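Cell costing (tabletop manipulation)

Cell costing is the practice of estimating the full price of a tabletop robot workstation before purchase.

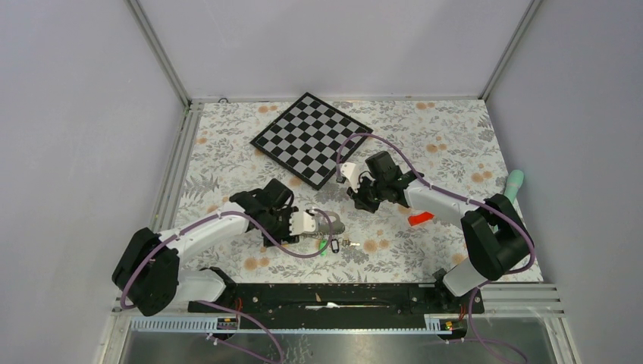 It covers the arms, the structure that holds them, wiring, work surfaces, handled objects, spare parts and the staff time needed to keep the cell running. The term is used mainly in university laboratories and small engineering firms, where equipment is bought in ones and twos and a single omission can use up a year's maintenance money. In larger organisations the same work is usually part of general capital planning.

Background

Early budgets for tabletop cells tended to list the arms and a computer and little else. The structure was treated as workshop stock and did not appear. As cells became more alike in layout, with two arms on a common rail facing a walled work area, buyers began to price the whole station as one item. The method most often taught is the Skidcombe sheet, a costing form drawn up by Radymyr Koval for a training course in Skidcombe and later revised at Amlow. It divides expenditure into fixed, wearing and consumable parts.

Fixed parts

Fixed parts are those expected to outlast the arms. They include the table, the mounting rail, corner posts, side walls and cable duct. Aluminium profile is normally costed by length, with brackets and fasteners entered separately. Walls are a minor expense but are often ordered late, and a cell used without them may have to be set up again once they are fitted, as the background and the lighting both change. Plain pale panels are usual.

The mounting rail should be priced to the full width of the table even where only one arm is bought at first. Adding a second arm to a short rail generally means replacing it.

Wearing parts

Wearing parts include motors, gripper fingers, cables, clips and control boards. On small arms the cable running along the links is commonly the first item to fail, particularly at the wrist, where it bends most. The Skidcombe sheet calls for one complete spare cable set per arm and one spare control board per cell. Gripper fingers are ordered in pairs.

Spare motors are the main point of disagreement. The original sheet allowed one for each joint size. The Amlow revision allows one for each joint size per four arms, on the grounds that stock held for a single cell is seldom used before the model changes. Buyers with long delivery times generally keep to the original figure.

Consumables and task objects

Task objects are the items the arms handle or work around. Household and office goods are common: game boards, keys, small blocks, tubes. They are cheap singly, but a varied set has to be bought, stored and replaced. Koval's form enters them as a yearly sum of 200 per cell, with a further 100 for mats and other surface coverings. Patterned mats are bought alongside plain ones where work is to be repeated against different backgrounds. Mats should be measured against the clear floor of the cell and not against the outside of the table.

Items with shiny surfaces, such as keyrings, are listed separately on the revised sheet, as they may call for extra time when lights and cameras are adjusted.

Staff time

Staff time is the largest entry in most completed sheets after the arms. A cell running about 600 hours a year is assigned a half day each week for inspection, cleaning and calibration, by custom on a Monday morning. Time spent changing objects and mats is counted as operation. Training of new operators is charged in the first year only.

Contingency and approval

A contingency of 1,000 per cell is entered as a flat amount. Percentages were dropped from the form after it was found that they gave too little on low-priced arms, which need the same brackets, duct and labour as dearer ones. Orders are commonly placed by October where funds lapse at the end of the year.

Variants

The Tseng method omits staff time and spreads all hardware over three years. It gives lower totals and is used chiefly to compare suppliers. The Zakano method costs cells in groups, sharing spares and task objects among them, and is not suited to sites with fewer than three cells.

See also

Bench layout
Cable management
Spare parts holding
Whole-life cost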